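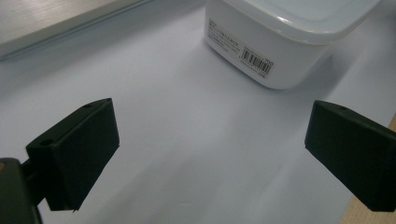

Fig. 1 Paper down over the tabletop.

Boxes, lids and one wire basket: fitting dry food into a shared shelf
Second year project report, Home and Product Studies, Devard College

What we set out to do

The shared shelf in the Rampersad building is a mess. Everyone on the corridor gets one bit of shelf, same width for all, and everyone brings whatever boxes they had at home. Round ones, tall ones, takeaway tubs with the wrong lid. Our question was a small one: if you start again with square boxes and a wire basket, how much of the shelf do you get back, and will people keep it up after the first week?

Kirstin Cowie did the survey part, Asif Rind measured, I did the packing trials and most of this write-up. Marisol Zamudio supervised. We had the project room for the trials and half a term to do it in, which went quickly.

What we used

Square plastic food boxes with lids, some see-through, some milky. A square bowl. White wire baskets, bought from Skositz, the cheap homeware place by the bus station. A roll of white paper for drawing outlines on. Pencil, tape measure, kitchen scales, a measuring jug borrowed from Gerrit Mkhize on the foundation course and given back late (sorry).

We looked at a ready-made pantry set as well, the Flelletti one, but it was way over budget for a student shelf so it only gets a mention in the survey. Three people said they'd heard of it. Nobody owned it.

Asif's volume figure for the tall box, filled to the rim with water and poured back into the jug, was 1,122 ml. He did it again the next morning and got the same, so we stopped there. The scales agreed near enough.

Method

Outlines first. Box on the paper, pencil round the base, then round the lid. The lid outline always comes out bigger than the base one and this turned out to matter more than we'd guessed. If you plan a shelf from the bases, the last box won't go in. We lost most of an afternoon to that.

Then packing. Each trial started with everything off the table and the shopping in a bag: rice, lentils, pasta, oats, sugar, teabags. One person packs, one person writes. Swap over. Packing meant decanting into boxes, lids on, boxes into the basket, basket onto the marked-out shelf area. We also did it without the basket, boxes straight on the shelf, to compare.

Rules we stuck to (mostly):
- no food left in its original packet, except teabags
- lid must be fully on before the box goes anywhere
- anything that has to be lifted off to reach something else gets noted down

What happened with the basket

The basket was meant to be a drawer. Pull it out, take what you want, push it back. With low boxes that's fine, works like you'd hope. Tall boxes are another thing. They stick up well past the wire and once there's a shelf above you can't tip them to get them out, you have to bring the whole basket forward 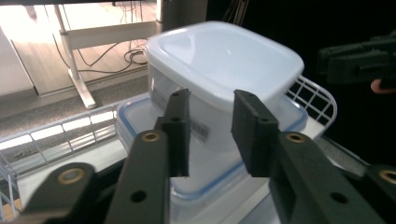

and lift straight up, with your fingers down the sides. Kirstin has small hands and found this easy. Asif didn't, and said so in the log more than once. A bit of slack around each box helps a lot, so in the later trials we left a finger's width and accepted the wasted space. Wasted is maybe the wrong word. You need to be able to get your dinner out.

Other basket notes, copied more or less straight from the log:

Wire marks the softer boxes if they're left in full. Only faint.
Spilt lentils go through the mesh and you find them for days.
Baskets are good for carrying from shelf to table in one go, people liked this more than the tidyness.
A basket half empty is worse than no basket. Things fall over in it.

Stacking

Boxes with the same lid stack well. Boxes with nearly the same lid look as if they stack and then slide when you push the basket in. We tried a strip of damp kitchen paper in between, which stopped the sliding and was disgusting by the next day. Dropped that.

The square bowl was a late addition. It was always left over at the end of a trial with nowhere to live, until Kirstin put it on top of a box and left it. Corners lined up well enough. After that it had its place.

Empty boxes are the real problem though. A full box earns its space. An empty one with its lid on takes up just as much shelf and holds nothing, and in the survey nearly everyone had at least one. Taking the lid off and putting the next size down inside it is the obvious answer but people don't, they said the lids get lost. Fair. Ours did too, for a morning.

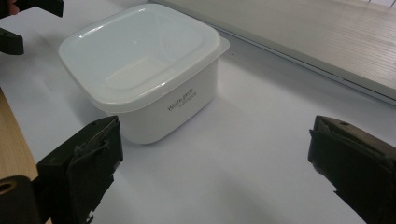
Results

Short version: square boxes win, basket is a draw.

Going from the mixed boxes people had brought to the square ones, we got back roughly 29 per cent of the marked shelf area with the same food. Expected something like half that. Most of it comes from losing the round tubs. The rest is from the lids all being the same, so there are no odd gaps between stacks.

With the basket added, some of that space goes again, because of the rim of the basket and the finger gaps. But it scored better on getting things out. We asked people to fetch the oats and put them back. With the basket, hardly anyone had to move another box. Without it, most moved at least 2 and some gave up and asked where the oats were.

Labels came up in the comments a lot. See-through boxes don't need one for pasta. They do for sugar and salt, as Asif's tea proved.

Things that went wrong

The paper moved during the early trials. Should have been taped from the start.
We changed the finger gap half way through, so the early and late basket trials don't compare cleanly. They are kept apart in the tables.
Survey was put up in June when half the corridor had already moved out.
Never tested with anything from the freezer, which was in the original plan.

Individual statement
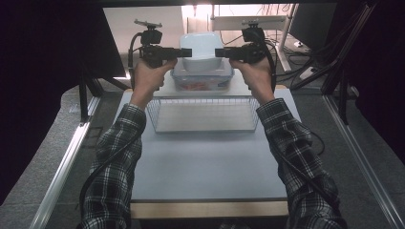
Nokuthula Matlala

My part was the packing trials. I came in thinking it would be the easy bit and it took by far the longest, mainly the resetting between runs. I'd do fewer trials next time and write more down in each one. Some of my early log entries just say "ok" and I have no idea now what was ok.

I'd also pick the boxes later. We bought ours before the survey came back, and then the survey said people mostly want something flat for leftovers, and we had hardly anything flat. Marisol did warn us about the order of things in the first meeting, it's in the minutes.

What I'd tell the Rampersad corridor: agree on one lid size and stick to it. Keep the basket for the stuff you use every day, put the rest straight on the shelf. Store empties with the lids off, one inside the other, lids standing up at the side.

Asif wants to carry on with the labels as his own project next term. He has the measurements and the outline sheets, and the log book is in the project room cupboard, second shelf down.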